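Mazurek: cups and wire baskets
README

Hi, and thanks for downloading this. Mazurek is my collection of notes and photos on putting cups away in wire baskets, the kind of small tidying job you do ten times a day without thinking. I started it in April as a folder for myself and it got out of hand (in a good way!). The whole thing is now 1,031 entries and 2,383 photos, and I still find new stuff to write down.

What's in the folder

entries.csv has one line per entry: which basket, which cup, where the cup ended up, and a free-text note from me. The notes run long when I was in a good mood. photos/ holds the pictures, sorted by basket. old/ is the first batch, which I kept even though the column names don't match the rest — sorry, please don't merge them without reading old/notes.txt first.
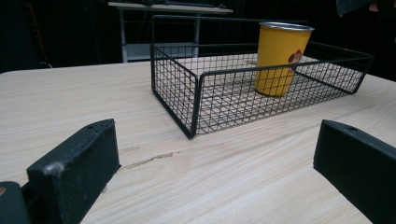 Baskets get their own column because they matter more than I expected when I started. I used to write just "wire basket" and leave it at that, and then I couldn't tell a deep one from a shallow one two weeks later. Now I put down color, the shape of the mesh and how the sides run, so the black one with the square grid and the low sides goes in as "black / square / low, tall back." A yellow cup is easy to find again in something like that, and I've used the pair a lot. If you add a basket of your own, please stick to the same order of words.

Cups

There are 14 cups on my list. Each has a short name, and color comes first, then shape, then rim. I don't use brand names even when there's a print on the side. Leszek Piątek asked for a "handle" column and he was right, so it's in there now, but it's blank for everything in old/.
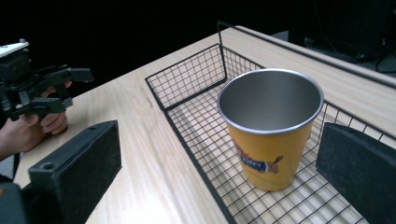
Seo-ah Yang

Where the cup stands is the part I care about most. I write "upright" only if the base is down on the grid, as with the yellow tapered one with the silver rim, and "leaning" if any side is touching a wall. Anything lying down is "flat." If I couldn't decide, I wrote "unsure" and moved on, so please don't treat those lines as mistakes!

Known problems

Two entries share the same number. I know which ones, and I'm leaving them alone until the next version so that Bogdan Pietrzak's spreadsheet keeps working. Some of my early notes also say "rack" where I'd now say "basket" — same thing.

Use it however you like, and send corrections with the entry number in the subject line.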